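Clarkance Event Giveaway Box
Product code 603
Sold in packs of 4

We stock promotional giveaways for trade stands and open days, and we have doubts about most of them. A branded pen rarely wins a customer. If your stand is dull and your staff are looking at their phones, a box of freebies will not save the day, and we would rather you kept your money.

Still, people do like to be handed something. The Clarkance box comes flat, folds up without tape and takes one printed label on the front. You choose what goes in it. We can supply fillers, but check the price list first, as small toys bought singly often work out cheaper than ours.

Print
One colour is included. Full colour costs extra, and Carla Bataineh in our print room thinks it is wasted on a label this size. Ask her for a sample before you pay for it.

Does it work?
Suppliers love to quote figures for "brand recall". We have never seen one we would trust. Kenness ordered 337 boxes for a show in February and ran out before lunch, which proves that people take free things. Whether any of them rang afterwards, Kenness could not tell us.

Ordering
Orders for the autumn shows close on 3rd July. Printed boxes cannot be returned. Plain ones can, if unfolded. Questions about stock go to Tomás Salgado on extension 794.
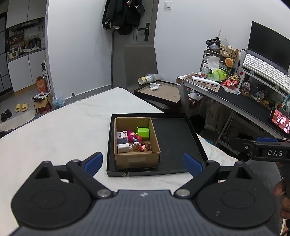 Open cardboard box with a mix of small items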